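Walking Ornstead with the Clamum Pocket Trail: a review
Posted 5/16/19

My sister-in-law gave me the Clamum Pocket Trail for Ornstead as a thank-you for watching her dogs, and I put it in a drawer and forgot it for the better part of a year. Then we had a long weekend with no plans, and a motel coupon that was going to run out, and my husband said well, what about Ornstead? So we went. We'd driven past it on the highway more times than I care to admit and had never once pulled off.

For anyone who hasn't seen one of these, the Pocket Trail is a boxed walking guide. You get a fold-out map, a stack of cards with one stop on each, a little pencil, and a code that lets you listen to the same stops read aloud on your phone. It cost 30 dollars, going by the sticker she forgot to peel off. The writing is by Fenna Nijs and the drawings on the map are by Willy Van Beek, and I'll say right now that the drawings are lovely. He has put in the weathervanes! I want the map on my wall, folds and all.

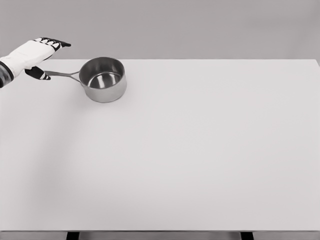

The map and cards

The map opens to the size of a place mat and it's printed on that slightly waxy paper that doesn't mind drizzle, which we tested without meaning to. Streets are named the way the street signs name them, and that sounds like a small thing until you've used a guide where they aren't. The river is on the left and the rail line is on the right, and if you keep those two straight in your head you can't get very lost.

The cards are where I have a mild complaint. They're loose. There's a band around them when you open the box, but once the band is off you're holding a fat stack of cards in a breeze on a bridge, and I chased number six halfway to the far bank. My husband ended up carrying them in a sandwich bag. A hole in the corner and a ring would fix the whole business.

The type is a good size. I read every one of them without my glasses, except the captions on the back, and those I made my husband read to me.

The route

You start at the old customs house and finish at the Kuster brewery, so somebody at Clamum understands people. In between you go along the quay, up through the cloth merchants' streets, around the church, and then there's a climb. The box says "a gentle rise." It is 100 steps, the card itself says so once you're standing at the bottom of them, and I would've liked to know that in the parking lot so I could change my shoes. There is a handrail. There is also a bench at the top, bless whoever put it there, and from it you can see clear over the roofs to the hills.

We took the whole day over it and ate lunch in the middle. You could do it in a morning if you don't stop to look in shop windows, but then I don't know why you'd go.

The stops we liked best

The church is the big one. There has been a church on that spot since 1079, according to Nijs, and though most of what's standing is a good deal newer, she tells you which bit of wall to put your hand on if you want the oldest stones. It's on the north side behind a yew. I stood there with my palm on it for quite a while - my husband had gone off to read the notices - and I got a little teary, I don't mind saying.

After that I'd pick the Emine Arcade. It's a covered row of shops with a glass roof and green tile all the way up the columns, and the card tells the story of how the builder ran out of money and finished the far end in painted plaster to match. Once you know, you can spot the line where the tile stops. I would have walked right by it. We had coffee there and a very good almond bun, and then a second bun.

The merchants' houses are handsome too, though you only see them from the street. The guide says the guild once had 400 members in those few blocks, and every one of them seems to have wanted a bigger front door than his neighbor.

The audio

I was lukewarm on this. The voice is pleasant and doesn't rush you, but it reads the cards word for word, so there's no reason to have both going. Where it did earn its keep was on the stairs, when I needed my hand for the rail and couldn't be shuffling through a sandwich bag. Download it at your motel before you set out. The signal down by the quay is poor and we stood there a long time watching a little circle go around.
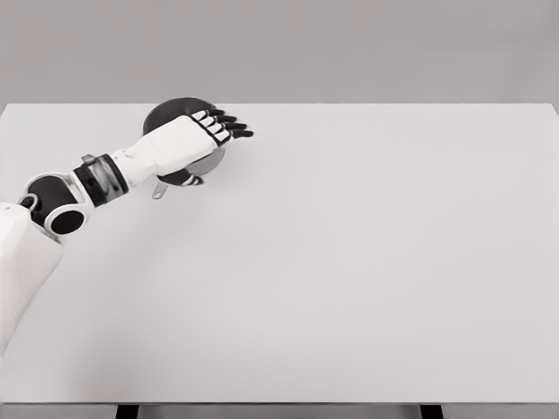

What I'd change

A ring for the cards, as I said. An honest word on the outside of the box about the steps, and a way around them for people with strollers or bad knees (there is one, along Mill Lane, and a very nice woman in the arcade told us about it afterward). Restrooms marked on the map. The one at the customs house is clean and free and it isn't on there at all.

I'd also ask for opening hours, or at least a note to check them. The church closes for an hour at lunch and we got there with five minutes to spare.

Would I buy it?

Yes, and I have. I ordered the one for the lake towns and we're hoping to use it in June if we can find someone to take our own dogs for a change. If you like a fast list of sights you may find Nijs wordy. I thought she was good company, and Ornstead is a much grander little place than it looks from the highway. Wear proper shoes and get the almond bun.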